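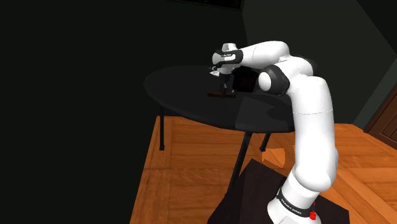

Book Review: Kondwood by Mereana Sutcliffe

I stayed up way too late finishing this one and I regret nothing (ask me again after my second coffee). Kondwood is book 4 in the Sketgate series, and if you've been following along with me since the first one, you know I had some worries after that cliffhanger!

Armelle is back in the valley, her grandmother's house is sold, and the river witches want their ledger returned before the first snow in December. Then Digby shows up at the ferry with a broken wrist and a terrible excuse. I love him. I wanted to throw a shoe at him for most of chapter 18, but I love him.

It's a long book — 519 pages in my paperback — and the middle drags a bit while everybody argues about the bridge. Stick with it. The last six chapters flew by, and the scene in the bell tower had me reading with my hand over my mouth.

My one real gripe is the map, which still has the old ferry landing on it. Small thing, but I kept flipping back and getting confused.

Can you start here? I wouldn't. Grab book 1 first, you'll want all the history with the sisters. Four stars from me, and I've already preordered the next one!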